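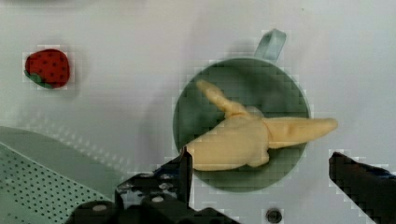 Chapter 4
Pretend Play and the Growth of Meaning

Learning goals

After you study this chapter, you should be able to:
explain what it means that one object stands for another
describe the usual order in which forms of pretend play appear
discuss why the realism of a toy matters more at some ages than at others
read an observation record and separate what was seen from what was interpreted

4.1 A dinner that no one eats

A girl of two years and five months sits on the floor of a day nursery in Rarnitz. She has a toy pot between her knees. She puts a wooden block into it, stirs with her finger, and brings the pot to the teacher. "Hot," she says, and she blows. The teacher blows too. Then the girl takes out the block and gives it to a doll, pressing it against the painted mouth.

The whole episode lasted less than a minute, and a visitor could easily miss it. But let us look at how much the child had to do in this short time. She treated a block as food. She gave the pot a temperature that it did not have. She acted as if the doll could be hungry. And she expected from an adult to understand all of this after one word, which the adult did.

In Chapter 3 we studied how small children explore objects with the hands and the mouth. At that stage the question of the child seems to be, "What does this thing do?" In the present chapter the question changes. The child begins to ask, "What can this thing be?" This change happens slowly, and for many months the two questions live side by side. The same child who feeds a doll at ten o'clock may bang the same doll on a table at five minutes past ten.

4.2 Some terms we will need

Pretend play is play in which the child acts as if something were the case, while knowing that it is not. The last part of the definition is important. A baby who bites a plastic apple by mistake does not pretend. A child who brings the apple near the lips, makes a chewing noise and smiles to her father most probably does.

Object substitution means using one thing in place of another, as when a block becomes a potato. It is common to speak of near and far substitution. A toy strawberry used as a strawberry asks very little from the imagination. The same toy used as a tomato is still near. Used as a telephone, it is far.

A script is a series of actions which the child knows from daily life and repeats in play. Cooking, going to bed and shopping are among the first scripts in many families. Children who grow up in different homes will show different scripts, and the observer must not take her own kitchen as the measure for everyone.

4.3 The Drakamard observations

Many examples in this chapter come from the Drakamard observations, a set of written records collected in nurseries by Loukia Mavromatis and Tobiloba Tamuno. The set contains 768 play episodes from 61 children. In 595 of these episodes, the two observers agreed that pretending took place. The remaining ones were either not pretend play or were too unclear to decide.

The unclear cases are worth our attention. Tamuno wrote next to one of them: "He put the cup on his head and looked at me. Hat? Or only a cup on a head?" We will return to this boy in Section 4.6, where we discuss how an observer can be careful without becoming afraid to say anything.

Students sometimes ask why the records were made by hand. Mavromatis preferred it this way, and she trained her assistants to write only verbs and nouns during the first reading. Adjectives such as "happy" or "bored" were added later, in a separate column, with the initials of the person who chose them. You will practice this method yourself in Exercise 4.2.

Before you continue

Choose one object from your bag or your desk. Write down its usual use. Then write three other things it could be in the play of a child of three years, and mark each one as near or far. Keep your notes, as you will need them again when we compare the play of younger and older children in Section 4.5.

4.4 From the self to the doll

The first pretend actions are usually directed to the child's own body. The child drinks from an empty cup, or puts her head on a cushion and closes her eyes for a moment. Some time later she gives the cup to her mother or to a toy bear. Later again, the bear holds the cup and drinks by himself, with the child only helping his arm.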